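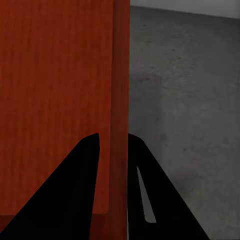

Darragh Gallagher asked last month why a simulated cell needs a safety checklist at all, given that the worst a virtual gripper can do is push a virtual block through a virtual floor. Fair question! My answer is that everything we let slide in simulation gets carried over to the real cell inside a config file, and by then it looks official. He came back with a better question, which was why the old list had so few items about the people reading the results. So the list has been reworked, and his remarks are in the comments with the rest.

Wamholm Handling Lab
Pre-Transfer Safety Checklist: Block Grasping, Simulated Cell
Form 8, completed copy with comments
Date of review: February 8, 2023
Simulator: Ekidel
Destination cell: Doltau
Grasp program: Maes

How to mark it: OK, FIX, or N/A. A FIX stops the transfer. An N/A needs a comment. Please write in the comments! The boxes tell me what you decided and the comments tell me what you saw, and I learn far more from the second.

SECTION A. THE MODEL

A1. Gripper model matches the fingers installed on the real arm, including cutouts and tip shape.
OK
Comment: Checked against the drawing for the installed set. The long slot in the finger is in the model, which made me happy, as the previous model had solid fingers and we were reading contact results off a part we don't own. Tips are rounded in both.

A2. Collision shape checked separately from the visible shape.
FIX
Comment: The collision shape still fills in the slot. It won't change this grasp, but a thin part could enter the slot on the real finger and never do so in Ekidel. Anyone who reuses this model for cable or strap work would get a nasty surprise. Rebuild it before transfer.
Follow-up: Rebuilt and reloaded. Now OK.

A3. Block size, mass and center of mass taken from the actual part.
OK
Comment: Weighed one. The material file had a wood default that was too light. Corrected and saved under a new name so that the default stays as it was for everybody else.
Comment (Gallagher): Surface color and grain tell you nothing about the mass. I've seen people look at a nice wood texture and trust the number under it. Could the form say so?
Reply: It says so now. See the note under A4.

A4. Friction values tested at the low end as well as the expected value.
OK
Comment: Ran the low value first this time, and I recommend it to everyone. You learn how the grasp fails while you're still fresh and curious.
Note for future copies: Appearance settings and physical settings are separate. A rust-red block with painted-looking grain does not carry the friction of painted wood unless someone has typed that in.

A5. Floor and boundary of the cell present in the model and at the correct height.
OK
Comment: Floor height compared with the survey of the Doltau cell. The speckled gray surface is only a texture, so no credit given for it.

SECTION B. APPROACH AND GRASP

B1. Approach path reviewed from the gripper view and from at least one fixed outside view.
OK
Comment: Both done. In the gripper view the block can take up half of what you see, and depth is very hard to judge that close in. A finger that looks as if it's beside the part may be well in front of it. The outside view settles the matter. If you only have time for one, use the outside view and mark this FIX.

B2. Fingers open wider than the grasped dimension, with clearance on both sides.
OK
Comment: Clearance is 5 mm per side at the narrow part. With one finger on either side of that dark red edge strip, it's easy to believe you're centered. Read the clearance from the distance tool, please, and write it down.

B3. Fingertips stay clear of the floor through the whole approach, including overshoot.
OK
Comment: Minimum distance 10 mm with overshoot included. Without it the figure looks more generous, and I'd ask reviewers not to quote that one.

B4. Approach speed reduced before the fingers pass the nearest face of the part.
FIX
Comment: The speed change was tied to elapsed time. It needs to be tied to position. With a time trigger, any pause earlier in the program shifts the slow zone to somewhere useless.
Follow-up: Changed to a position trigger and tested with a deliberate pause. Works beautifully. Now OK.

B5. Grip force limit set in the program and also in the gripper controller.
OK
Comment: Both set, both the same. The controller limit is the one that counts when the program is wrong, so check it on the controller screen as well as in the exported file.
Comment (Gallagher): Who is allowed to raise it?
Reply: The cell lead, in writing, with a fresh copy of Sections B and C.

B6. Behavior on a missed grasp is defined.
OK
Comment: Arm stops, fingers open, arm retreats along the approach path. An earlier version retreated straight up, and that was fine on a bare floor and not fine at all beside a tall part. Retreat the way you came!

SECTION C. STOPS AND FAULTS

C1. Protective stop triggered in simulation at approach, at contact, and during lift.
OK
Comment: All of them run. The stop during lift is the interesting one. Watch what the block does after the arm has stopped.

C2. Part stays held after power loss, or the drop zone is marked as a no-entry area.
N/A in simulation
Comment: Has to be proved on the real gripper. I've copied this line to the first page of the Doltau commissioning sheet so that an N/A here can't quietly become an N/A there.

C3. Restart after a stop needs a deliberate action from outside the cell.
OK
Comment: The simulated reset button sits in the program panel, which tells us nothing about where the real one sits. Logic checked here, location to be checked on site.

C4. Loss of camera signal leads to a stop.
FIX
Comment: It held the last good picture and carried on. Very smooth, very wrong. A frozen view of a block and two fingers looks exactly like a calm one. We need a check on the age of each picture, with a stop when the limit is passed.
Follow-up: Age check added. Tested by cutting the feed during approach and again just before contact. Now OK.

C5. Joint positions stay inside the soft limits for every step.
OK
Comment: Highest use is 92 percent of travel, on the wrist during retreat. Allowed, but I'd love to see someone find a better starting pose. There's room on the other side.

SECTION D. READING THE RESULTS

D1. Failed runs kept together with successful runs.
OK
Comment: Yes, and thank you to whoever changed the folder layout. The failures used to be deleted overnight.

D2. Reviewer did not write the program.
OK
Comment: I reviewed Maes and had no part in writing it. This rule gets grumbled about and I will defend it happily. The C4 problem was sitting in plain view for a reader with no memory of why it had been built that way.

D3. Images taken from simulation are labeled as simulation in the report.
OK
Comment (Gallagher): Put the label on the page itself. Reports get taken apart and passed around one sheet at a time.
Reply: Agreed, page label added to the template.

D4. Any claim about safety names the test behind it.
FIX
Comment: The draft report said the grasp was "safe for use near people." There is no test here that supports those words. There were no people in the model. Strike it, and describe what was tested: approach, grasp, lift, retreat, and the faults in Section C.
Follow-up: Sentence removed. Now OK.

D5. Differences between simulated and real cell listed for the commissioning team.
OK
Comment: Listed and sent. Main entries are lighting, reset button location, cable routing along the arm, and wear on the real fingertips. Lighting in Ekidel is soft and even, and Doltau has a bright side door. Expect the vision settings to need work.

RESULT

Cleared for transfer to Doltau at reduced speed, with C2 and C3 carried over as open items. The guard stays closed for the first runs and the operator stands outside with the enable device in hand. Full speed needs a new form.

Remarks for the next reviewer: the rebuilt finger model is saved beside the old one, and the old one is marked "do not use." I'd like to delete it in November, once the remaining programs have been moved over. If yours still loads it, please tell me before then. And if you find something this list misses, write it in the margin of your copy and send it to me even when the fix isn't clear yet — C4 began as a margin note with a question mark after it.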